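Toralholm > 暮らしの相談 > パン・焼き菓子 > ライ麦・サワー種

ライ麦パンの中がねちっとして、皮の下に空洞ができます

Gunārs Navickas

はじめて書き込みます。長いです、すみません。

春からライ麦パンを焼いています。子どものころ祖母の家で食べていた、黒くて重くて、薄く切ってバターをのせるあのパンです。日本に越してきてから近所で似たものを探したのですが、どれもふわっとしていて(それはそれでおいしいんですけど)、もう自分で焼くしかないなと思って種を起こしました。種のほうは意外とすんなりいって、いまは台所の棚でぶくぶく元気にしています。

問題は焼いたあとです。上の皮はしっかり固くなるのに、皮のすぐ下に横長のすきまができて、天井が浮いたみたいになります。で、そこから下がねちっとしている。切ると包丁に生地がべったりついて、一枚切るごとに拭かないと次が切れません。味は悪くないんです。酸味も香りもちゃんと祖母のパンに近い。でも食感が、なんというか、焼いた粘土……。

粉はTernomholmの細挽き全粒ライです。ライ麦100パーセントで、小麦はまったく混ぜていません。種は約150グラム入れて、あとは水、塩、キャラウェイ、それと糖蜜を少し。型に入れる直前に生地全体を量ったら1,612グラムありました。型は食パン用の大きいほうです。寝かせるのは台所に置きっぱなしで、表面に小さな穴がぽつぽつ見えてきたら焼くようにしています。そのつもりなんですが、仕事から帰るのが遅い日は、穴がもうクレーターみたいになっていることもあります。 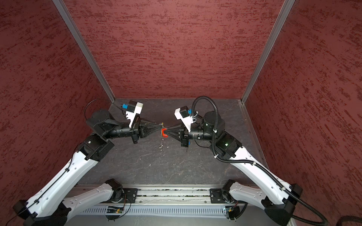

オーブンはFlosanoの卓上型で、前の住人が置いていったものです。温度の目盛りがかすれていて、あまり信用していません。いちおう最初は最高温度にして、途中から下げています。焼き時間はレシピどおりなのですが、そのレシピというのが祖母の手書きのメモで、「パンの匂いが廊下まで来たら火を弱める」などと書いてあるんです。うちに廊下はありません。

自分で考えた原因は、水が多い、焼きが足りない、種が弱い、のどれかです。水を減らしたら混ぜるのも大変なほど固くなって、ねちっとした感じはあまり変わりませんでした。焼き時間を延ばした回は底が焦げました。種は元気だと思うんですけど、ライ麦の種の「元気」がどの程度なのか、正直よくわかりません。

あと、もうひとつだけ。焼けたらすぐ食べたくて、毎回まだ温かいうちに切っています。これは関係ありますか? 家族が匂いで集まってくるので、待てたことがないんです。

どこから直せばいいか、順番だけでも教えてもらえるとうれしいです。よろしくお願いします。

Vija Rebane

わあ、懐かしい失敗! 私も最初の冬はずっとこれでした。天井が浮いて、下が羊羹みたいになるやつですよね。うちの夫はそれを焼いて食べるのが好きだったので、直ったときに少し残念がられました。

最後に書いてあった「温かいうちに切っている」、まずそこだと思います。ライ麦100パーセントの生地は、オーブンから出した時点ではまだ中が落ち着いていません。私は布巾にくるんで丸一日、大きいのなら翌々日の朝まで包丁を入れないです。つらいですよ、台所じゅうがあの匂いですから。私は夜の九時ごろに焼きあげて、そのまま寝てしまうことにしています。朝は朝で忙しいので、気づくと夕方になっている、という作戦です。

家族が集まってくるのなら、同じ生地で小さな丸いのをひとつ作って、そっちを先に差し出すといいですよ。うちはずっとそうしています。小さいのは冷めるのも早いし、多少ねちっとしていてもスープと一緒なら誰も文句を言いません。 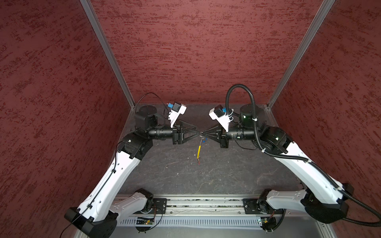

2ページ目

続きです。待っても直らなかったときの話をしますね。

皮の下に空洞ができるのは、私の場合はほとんどが寝かせすぎでした。Gunārsさんの「クレーター」、読んだ瞬間に「あー!」って声が出ました。それはもう行きすぎです。ライ麦は小麦みたいに伸びる骨組みがないから、ふくらみきってから待たせるとオーブンの中で持ちこたえられなくて、先に固まった皮だけが上に残って中身が下がるんです。小さな穴が三つか四つ見えたら、もうオーブンは熱くなっていてほしい。予熱はそれより前です。私は穴が見えてから慌てて予熱して、何度もだめにしました。

帰りが遅い日は、無理にその日のうちに焼かなくてもいいと思います。粉と種と水の一部だけ混ぜた中種を朝作って、帰ってから本ごねをする。ライ麦だから「こねる」というほどのこともなくて、しゃもじでぐるぐるやって型に押しこむだけなんですけど。これだと型に入れてからは家にいられるので、穴を見張れます。私はその間にお風呂に入って、一度寝落ちしました。見張ってください。

種の元気さは、食べさせたあとの盛りあがりよりも匂いで見ています。りんごみたいな、ちょっとヨーグルトみたいな匂いがして、なめると舌の横がきゅっとするくらい酸っぱければ大丈夫。除光液みたいな匂いがしたらお腹をすかせています。酸っぱさが足りない種だと、ライ麦の中のでんぷんが焼いているあいだにどんどん分解されて、どう焼いてもねちっとします。ここがライ麦の面倒で面白いところで、小麦の人に説明しても全然わかってもらえません(笑)。香りが祖母のパンに近いと書いていらしたから、たぶん種はそこまで悪くない気がします。

それから、水を減らしたのは戻したほうがいいです。ライ麦の生地はべたべたで正解で、手でまとまるようだと少なすぎます。濡らしたスプーンの背でならせるくらい。固い生地はひび割れるし、中に空気のすきまを巻きこみやすいので、それも空洞の原因になっているかもしれないです。型に詰めるときは、隅からぎゅうぎゅう押しこんで、型ごと布巾の上にとんとん落としてください。

糖蜜は入れすぎると色だけ先に黒くなって、焼けたように見えてしまいます。私は一度抜いて焼いてみて、普通の色でどこまで焼けるのかを見ました。それだけでもずいぶん勉強になりましたよ。
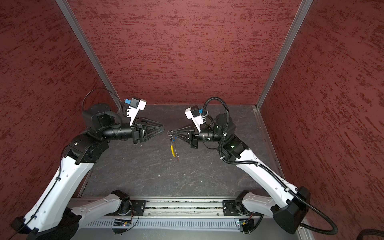
文字数:1,590

あ、書き忘れ。キャラウェイは軽くつぶしてから入れると、少なくても香ります! それと、廊下の匂いのくだりが大好きです。おばあさまのメモ、大事にしてください。うちの母のは「いつもどおり」としか書いてありませんでした。

Vaher

温度計を買ってください。オーブン用のを庫内に置く。目盛りがかすれた卓上オーブンで原因を考えても時間の無駄です。うちのも表示よりかなり低かった。

底が焦げたのは下のヒーターが近いからでは。天板をもう一枚下に差すと違います。

型いっぱいに入れているなら半分に分けて焼いたほうが早い。小さい型を二つ。卓上であの量は中まで火が通りにくいです。

上の方の「翌々日まで待つ」は長すぎると思う。私は一晩で切っています。

Vija Rebane

Vaherさん、うちのは石みたいに大きいので……! でも小さい型なら一晩でいいかもしれないですね。型を二つに分けるの、賛成です。

Gunārs Navickas

お二人ともありがとうございます! 昨夜、さっそく型を二つにして焼いて、布巾に包んで寝ました。朝、妻がひとつ開けて端を切っていました。でもその端が、包丁にほとんどつかなかったんです。空洞はまだ少しあります。穴がぽつぽつ出たところで予熱を始めてしまったので、たぶんそのせいです。書いてあったのに。

水は元の量に戻しました。べたべたで不安になりましたが、濡らしたスプーンでならしたらつるんときれいになって、それだけで上手になった気がしました。

温度計はこれから買いに行きます。もうひとつのほうは、まだ包んだまま戸棚の上に隠してあります。明日の朝まで待てたらまた書きます。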